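Équipement des lingeries collectives
La table de pliage Tranholm à l'essai

Le bulletin poursuit sa série consacrée au matériel de lingerie destiné aux internats et aux foyers d'accueil. Après les chariots Busard, examinés dans la livraison d'octobre, l'essai porte sur la table de pliage Tranholm, modèle fixe à plateau blanc, proposée aux établissements traitant jusqu'à 200 pièces de linge par jour. L'exemplaire a été installé à la lingerie du foyer Annan et utilisé dans les conditions ordinaires du service, sous la responsabilité de Mme Zuweira Zakaria. 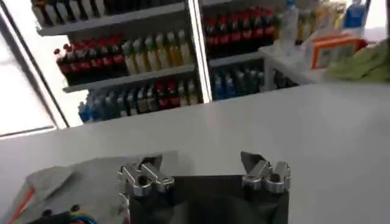

Montage et stabilité

La table est livrée en deux colis. La notice, traduite avec soin, omet toutefois l'ordre de serrage des traverses, et il a fallu reprendre l'opération une fois. Les vérins de pied compensent correctement un sol carrelé légèrement en pente. Une fois réglé, l'ensemble ne bouge plus, y compris lorsque deux agents travaillent face à face.

La hauteur de travail n'est pas modifiable au-delà de la course des vérins. Les agents de petite taille l'ont jugée excessive pour le pliage des draps – moins pour celui des tee-shirts et des serviettes. Le fabricant propose un marchepied en option, solution que la rédaction ne recommande pas dans un local où circulent des chariots.
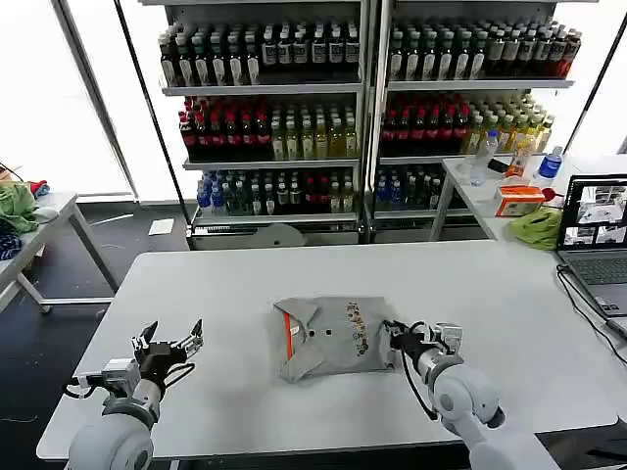

Le revêtement appelle peu de réserves. Les textiles glissent sans accrocher et les chants arrondis n'ont abîmé aucune maille. Le nettoyage quotidien à l'eau savonneuse suffit, mais les traces d'encre des marqueurs à linge résistent et demandent un produit adapté. M. Nkrumah Asante, chargé des relevés, a noté un léger jaunissement près de la presse, sans conséquence sur l'usage.

Comparée à la table Clokum essayée précédemment, la Tranholm offre un plateau plus profond et un piètement plus rigide. Elle est en revanche dépourvue de tablette inférieure, et le linge en attente doit trouver place ailleurs.

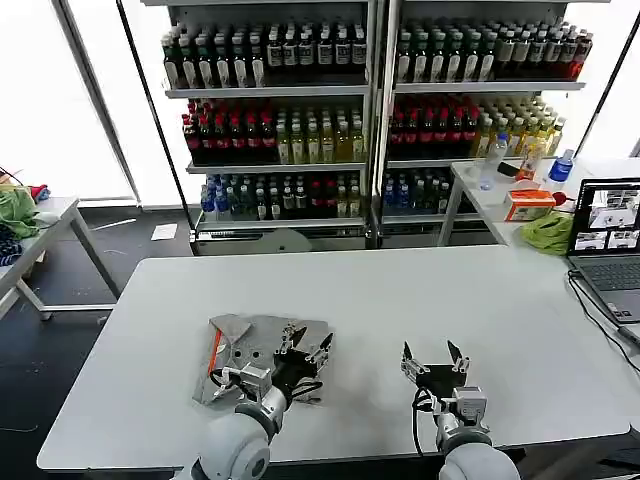
Bulletin n° 30 – mai 2018

Prix et service

Le prix public s'établit à 700 euros, hors livraison. La garantie couvre le piètement pendant 8 ans, mais exclut le plateau, restriction regrettable s'agissant de la partie la plus sollicitée. Les pièces détachées sont référencées au catalogue et peuvent être commandées à l'unité. Une demande de vérin supplémentaire, adressée au service après-vente sans mention de l'essai, a été honorée dans un délai convenable.

La rédaction accorde à ce modèle un avis favorable, assorti de deux réserves : la hauteur de travail et l'étendue de la garantie.
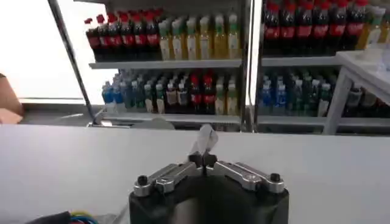 Markos Karagiannis nous écrit que son établissement emploie la même table depuis deux rentrées et que la question de la hauteur y a été réglée en remplaçant les vérins d'origine par des modèles plus courts. Il conseille par ailleurs de demander le plateau de rechange dès la commande, le supplément étant alors, selon lui, nettement plus faible. La rédaction n'a pas pu vérifier ce dernier point auprès du fabricant avant la mise en page.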